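Re: [skills-educators] Suture pads – how long are yours lasting?
31/07/2022
Juwita Sitompul

On the question of pads, Liew wrote:

> We've just had the Brastent pads priced again for next year and I nearly
> fell off my chair. Ours are shredded by the end of the first rotation.
> Is anyone getting a full semester out of a pad, and if so, what are you
> doing to it? Also keen to hear whether people let students take them
> home, as our dean has had An Idea.

Hi Liew, hi all,

A full semester, no. We get to the mid-semester break and then they look like something the dog has buried and dug up again. But we did stretch ours a fair bit further this year, so for what it's worth:

Turn them over. I know. It took us 2 years to try it. The underside of the older Brastent pad has the mesh closer to the surface so the bite feels wrong, but first-years have no idea what the bite is meant to feel like, and by the time they do they've moved on to the good side.

We also stopped putting the pre-cut wounds in the middle. Everyone sews the middle. If you make your own cuts with a number 10 blade, start at one edge and work across, you can fit 4 decent wounds on a pad before it gives up. Label the pad with the group, or the Tuesday lot will swear blind it was like that when they found it.

Talc after every session, a light dusting, and store them flat. We had a stack standing on end in a cupboard from January and they've all developed a lean. Students now close every wound with a slight curve to the left and I expect to see it in theatre one day.

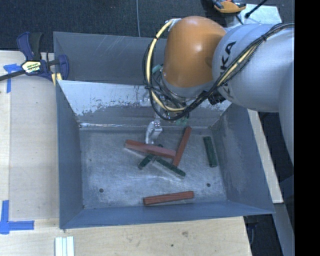 As for take-home kits, tell your dean it's a lovely idea and ask who is paying for the needle holders. We sent out 90 kits. The pads came home in reasonable nick, the scissors mostly came home, and the needle holders have gone wherever teaspoons go. One was returned with fishing line in it. If you do go ahead, take a deposit, and put the sharps container in the kit on day one, not in a follow-up email.

We did trial the Arus pad for one group. Softer, cheaper, tears if you look at it sternly. Fine for simple interrupted, hopeless for anything with tension on it – the subcuticular session was carnage. I wouldn't rule it out for the very first class, when they're all pulling too hard anyway and you may as well let them wreck something cheap.

Happy to send our checklist for the sign-out sheet if it's any use. It's 2 pages and one of them is about the teaspoons.

Cheers,
Juwita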